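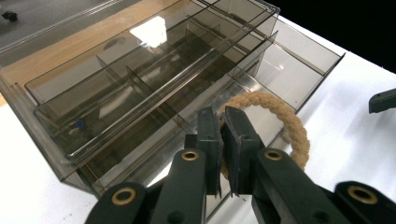 Care and Storage of Video Game Equipment in the Home
Household Guidance Series, Traltstead Community Library
Last revised 12/29/20

The Traltstead Community Library lends video game consoles, controllers and game discs to cardholders. The following guidance was prepared by the Equipment Lending Office for borrowers and for households that own similar equipment. It applies to most consoles and handheld systems sold for home use. Where the manufacturer's manual gives different instructions, the manual should be followed.

Placement of the console

Set the console on a hard, level surface. Carpet, bedding and upholstered furniture block the vents on the underside of many models and should not be used, even for short periods. Leave an open space of at least 2 inches on every side that has a vent. A console kept in a cabinet should be used with the cabinet door open.

Do not stack a console on top of a cable box, receiver or second console. Units that may be stood on end should be placed in the stand supplied with them. Keep drinks and houseplants off the shelf above.

Dust

Unplug the console before cleaning it. Wipe the outer case with a dry microfiber cloth, working away from the openings. A clean, soft paintbrush is suitable for the vents and for the seams around buttons. Household sprays, furniture polish and glass cleaner should not be applied to any part of the equipment.

Canned air may be used in short bursts with the can held upright. A vacuum cleaner hose should not be placed directly against a vent. In homes with pets, inspect the vents once a month and more often in August, when windows and fans tend to be in constant use.

Borrowers are asked not to open the case of any library unit. Households that open their own equipment should first check the terms of the warranty.

Controllers

Skin oil and food residue collect in the gap around the thumbsticks and along the seam where the two halves of the case meet. A wooden toothpick, drawn gently along the seam, will lift most of it. Follow with a cloth very slightly dampened with water, and then a dry cloth. For sticky buttons, a cotton swab touched with isopropyl alcohol may be worked around the edge of the button while it is pressed several times. The controller should be switched off, and any removable batteries taken out, before this is done. Keep alcohol away from rubber grips and printed lettering.

Controllers that run on disposable batteries should be stored without them if they will not be used for several weeks. Rechargeable controllers keep best when put away partly charged and topped up every few months. Library controllers carry a Flududeo asset tag on the back - please do not peel or cover it.

Discs and cartridges

Hold a disc by its outer edge and center hole. Fingerprints should be wiped with a soft, lint-free cloth in straight lines from the center outward. Circular wiping can leave scratches that follow the track and are harder for the console to read past. Toothpaste and car wax are sometimes recommended for scratched discs. The Office does not advise either one. Scratched library discs should be returned with a note in the case so that they can be resurfaced.

Cartridges should be kept in their cases or in a closed box with the contacts facing down. Do not blow into a cartridge, as moisture from the breath can corrode the contacts over time. A dry cotton swab is usually enough, and one lightly moistened with isopropyl alcohol may be used on stubborn grime. Allow the contacts to dry fully before the cartridge is inserted.

Cables

Coil cables in loose loops and fasten them with a hook-and-loop strap. Rubber bands dry out and stick to the jacket, and wire ties can cut into it. Power cords should never be wrapped tightly around their own adapters. Label both ends of each cable with a strip of masking tape, particularly where several devices share one television. Grasp the plug when disconnecting a cable - never the cord.

Game systems should be connected to a surge protector with a working indicator light. Do not connect one power strip to another.

Long-term storage

Choose a dry interior closet. Attics and garages are subject to wide swings in temperature, and unfinished basements are often damp. A storage temperature between 40 and 68 degrees is suitable for consoles, discs and controllers. Equipment brought in from a cold car should be left unplugged until it reaches room temperature.

Before packing, back up saved games and remove any disc from the drive. Place small parts in a labeled bag and keep it with the console.

Returning library equipment

Kits are accepted at the Ekance Street and Layug Branch service desks during open hours. They may not be left in the book drop. Please check the contents against the card inside the lid. Questions about this guidance may be directed to Jhun Fajardo, Equipment Lending Office, extension 2770.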